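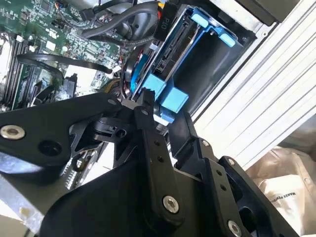
Good morning, and thank you for the place in the programme. My name is Csenge Medve and I work at Furnitent in Malolville, where we write the house rules for robots which take apart old office computers. I will speak for 20 minutes, then questions. My first rule is about naming. An instruction must name the part in the same words the operator uses. We write "drive caddy, blue", and with this the fingers at the blue plastic have a target that everybody in the room can check. Connectors go by their print if they have one, so the plug beside the drive is P10 in our sheet and has no other name.

(Wait a moment. Ask who in the room has written rules before.)

Rule two is about cables. In our first version, from February, we had one sentence: "take care of cables". Veronika Vincze, who ran the trials, sent it back to me with a question mark. Now the sheet says: before the gripper closes, the operator names every cable which crosses the path of the fingers. If the operator cannot name it, the arm goes back to its waiting position. This costs time. In our log of 128 runs, the arm went back 56 times, and I think this is an acceptable number.
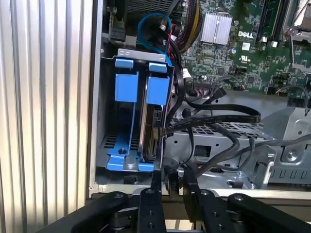

Gripper at the drive bay, with flat and round cables crossing to the right.

Please notice that the rule speaks of the operator and not of the software. Morenike Nnaji will disagree with me in the afternoon – I look forward to it.

Rule three, the place for removed parts. Each part has one place, decided before the start. Small parts go in a pocket of the tray, never on the open table. The fixture must stay in the same position for the whole shift, and if somebody moves it, the run is stopped and the positions are taught again.
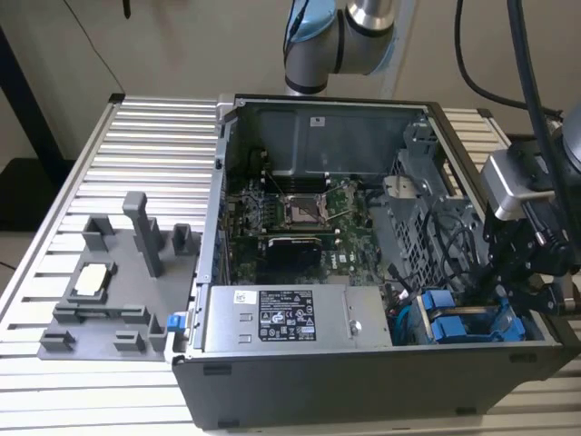 Rule four is about who may change the sheet. With us it is two persons, Judit Gál and me, and both must sign. The present sheet has the number 1559. Old sheets are kept, but they are removed from the workplace on the same day.

(If time is short, leave out the next part.)

The Bremer site uses the same four rules with one difference: they let the operator skip the naming of cables after ten good runs. I do not recommend this. Todor Stan has their figures and can show them in the break.

Questions now, please. Printed copies of the sheet are by the door.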